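Trindley Home Chores Pilot: spring progress report to the Lysenko fund

Home | Projects | Reports | Partners | Contact
5 min read

Short version for anyone skimming. Kitchen task set is running. Lids are the hard part, as we said they'd be in the proposal. Lifting them is mostly ok, putting them down where you want them isn't. Spending on plan, schedule is behind by one milestone. Details below, then what we'd like you to decide before June. 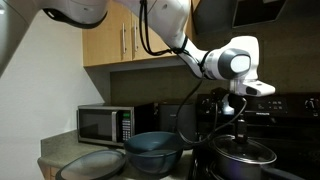 Submitted by the Trindley project lead, Dulletti Applied Automation
Tollcombe site

The question you funded was a plain one. Can a single arm, the kind you can already buy, do ordinary kitchen chores in an ordinary kitchen with nobody resetting the room for it? We picked put-away and pot handling as the first block. Everyone has pots, everyone has lids, and the lids never match.

Where we are: 815 logged attempts on the lid tasks since the last report. An attempt is one pickup and one placement, counted as a pass only if both halves are good. We had promised 500 by this point so volume is fine. Quality is mixed. Picking up by the center knob works on most lids once the arm is lined up. Placement fails a lot more. Typical failure is the lid landing a little off, one side sitting up on the rim, and the arm letting go anyway and moving on as if it was done. A person would feel that. The arm doesnt, yet.

Second most common failure is glass. Clear lids lying flat on the counter are hard to find for the vision side, particulary under the evening lighting. The dark rim helps some. We tried brighter lights in March, got more glare off the stove panel and went back.

Third is size. A small lid in a wide pot drops down inside and has to be fished out by the knob, with the walls close on all sides. We left that case in on purpose because it happens in real homes constantly.

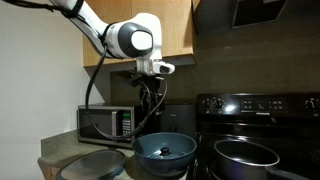
Lid down inside the blue-gray pot, gripper overhead. Tollcombe kitchen.

On the fished-out lids we ran a separate batch of 128. Better than expected on the straight lift, poor when the lid is tilted. The approach angle is the issue. Coming straight down is safe for the pot but gives no way to correct if the knob isn't level. Fix in progress, we let the wrist tip a little before closing. Early numbers look good but I don't want to put them in a report until the batch is finished.

Cables. Reviewer asked about this last time. Still routed outside the arm. They have snagged on a pot handle twice in this period, no damage, both runs stopped by hand. Shorter loops are on order. Until they come we keep tall items out of the path, and we log that as a limitation.

Speed, honest answer: slow. Person does the lid in a couple seconds. Our arm takes most of a minute including the look, and longer if it looks again. For a household this may not matter much if the thing works while you are out. For a shop floor or a restaurant line it matters a lot and I would not pitch it there at all this year.

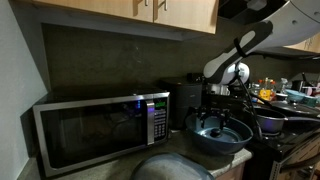

Clutter is the next block, and the one I think decides whether any of this is useful at home. A robot that only works on a cleared counter is saving you the easy half. Our kitchen at Tollcombe is kept about as full as a normal one for this reason. The back area past the stove has bottles and jars grouped together, a bowl, a container with a yellow label, and there are pans on the grates with their handles sticking out. None of that is part of the lid task but the planner has to know about all of it. Right now it treats anything it can't name as a wall. Safe, but it then refuses reaches a child could make. Refusals are counted as fails in our log, we think that's the fair way to do it.

Things not started: wiping, loading a dishwasher, anything with water. Opening the microwave was on the stretch list. Handle is easy to grab, the pull is fine in simulation, but we haven't run it on the real one and I don't want to promise it for the next period.

Staffing. One engineer short since winter. Offer is out. The lab assistants have been covering resets, which means less time on labeling, so the labeled set is behind. That is the late milestone mentioned at the top.
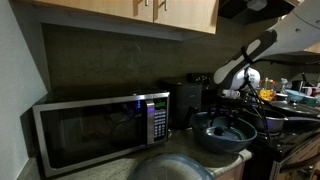 If the hire goes through we catch up on labels by end of summer. If not we would ask to move the clutter milestone back one quarter and keep the lid milestone where it is. No extra money either way.

Budget. Gripper finger pads wear faster than quoted, we are now on the third set. Small cost, but it will come up in any real product so it's noted here. Travel underspent. Would like to shift 2 percent of the travel line into spares, need a yes from Lysenko in writing for that.

Can machines do the chores yet? My view from this kitchen: single steps, yes, with someone nearby. Whole chores, no. The arm can take a lid off a pot. It can't be told "put the kitchen away" and left to it. I'd expect one full put-away routine, supervised, fixed set of cookware, by the final report. Unsupervised is outside this grant and I'd be wary of anybody giving a date for it.

Decisions needed from you:
- OK on the budget shift
- OK on moving clutter milestone if hire falls through
- whether you want the tilted-lid results as an interim note or held for the next report

Raw logs are on the shared drive, same folder as last time. The fail clips are sorted by cause, start with placement.

Recent reports
Trindley pilot: winter progress report
Tollcombe kitchen: setup and safety notes
Finger pad wear, short memo
How we count a pass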